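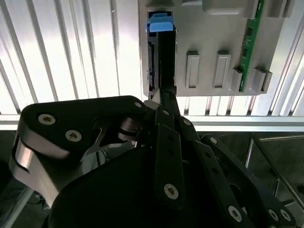

Hello again, friends! The old desktop saga continues, and thank you for all the kind messages about it. I've been promising to strip this poor computer down since December, and I'm finally doing it — slowly, with tea.

A few of you asked where I'd start. Drives and cables first, always, and every screw goes in a jar lid so I don't find it later with my foot.
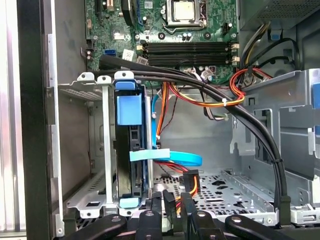

Tudora, 21 March 2022

Can we talk about the cables? Black ones, yellow ones, orange ones, all looping across the board like they own the place. I do have a soft spot for whoever put those zip ties on, though.

The memory slots look empty, so I'll be shopping for sticks. Sadia Afridi swears by the used parts counter at Janjua, and I'd love to hear from anyone who's been — do they let you bring things back if they don't fit?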